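Support > Community tickets > Ticket 782
Subject: Kirnlow heating controller forgets its schedule after every power cut
Status: Solved
Opened by: Barnabás Pálfi
Handled by: Tamás Vass

Barnabás Pálfi wrote:

Hello all, and thank you in advance for reading, I know I tend to go on a bit. We have a Kirnlow controller running the radiators in a two-story house, bought secondhand with the house itself, so there is no receipt and the manual is in a language none of us can read. It works beautifully until the power goes off. Then it comes back showing 12:00 and the whole week's schedule is gone, and the heat stays at the frost setting until someone notices (usually my mother-in-law, at six in the morning, in two cardigans).

Things I have tried so far:
- Set the schedule again from scratch, four times by now
- Held the Menu and Down buttons together, as an old thread on this forum suggested. It changed the display to Fahrenheit and did nothing else
- Moved the supply to a different breaker
- Had a good long look at it

Error code on the screen after a cut is E44, and then it clears by itself. Is there a setting I've missed?

Tamás Vass replied:

Hello Barnabás, and welcome! Please give my sympathy to your mother-in-law. You haven't missed a setting. E44 on the Kirnlow means the clock lost its backup supply, so the controller is starting up as if it had just left the box. Could you tell me three things when you have a minute?

1. How long was the power off the last time it happened?
2. Hold the Info button until a number shows up. What is it?
3. Is there a small round door on the underside of the case, the kind you open with a coin?

No rush at all. If you are still on an early model there is a coin cell behind that door, and those do give up after enough winters.

Barnabás Pálfi wrote:

Thank you Tamás, that was quick. The last cut was only a few seconds, just a flicker really, the oven clock didn't even notice. The number is 200. There is no round door, I turned it over twice and had my son look as well because his eyes are better than mine. Just the label and the two screws.

Tamás Vass replied:

Right, 200 is the later model, so there's no coin cell you can get at from outside. Those have a soldered backup part on the main board, and when it gets tired the clock won't survive even a flicker. I had exactly the same trouble with mine in August, when it mattered a good deal less!

Before you order anything, please do this test. Set the clock and one single heating period. Switch the controller off at the breaker, wait a full minute, and switch it back on. If E44 shows up, the backup part is done and the board wants replacing. If it doesn't, we should be looking at the wiring instead, and I'd like to hear what else shares that circuit.

Barnabás Pálfi wrote:

Did it just now. E44 straight away, and the clock back at 12:00. So it's the board, I suppose. Is that a job for an ordinary person? I can wire a plug and I once put up a Navholm shelf that is still on the wall.

Tamás Vass replied:

If you can get a shelf to stay on a wall you'll be fine. Turn the breaker off first and check that the screen is dead, then take a photo of the wires before you loosen any of them (I always think I'll remember and I never do). Stimura carry the replacement board. They'll ask for the 200 number, so keep it handy.

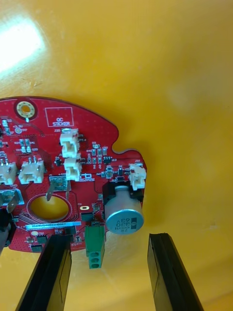
When the new board comes, take your time over it before you put the cover back. Check that the wires are seated, that none of them is pinched under the case, and that you're holding the board by its edges. People also write in worried about bits of printing on boards. A white outline marked "QC STICKER", like on the red one in the photo, is just a space set aside for a quality-control label, so you needn't go hunting for a part to go there. Once it's all together, set the clock, set the schedule, and run the one-minute breaker test again.

Barnabás Pálfi wrote:

Fitted on Saturday, and it took me most of the morning with one long pause for coffee. Ran the test and the clock came back with the right time and the schedule still in it! We then had a real power cut at supper and it came through that too. The cardigans have gone back in the drawer. Thank you so much for your patience, Tamás.

Tamás Vass replied:

Lovely news, I'm so pleased. I'll mark this one as solved. If E44 ever comes back, just reply here and the ticket will open again.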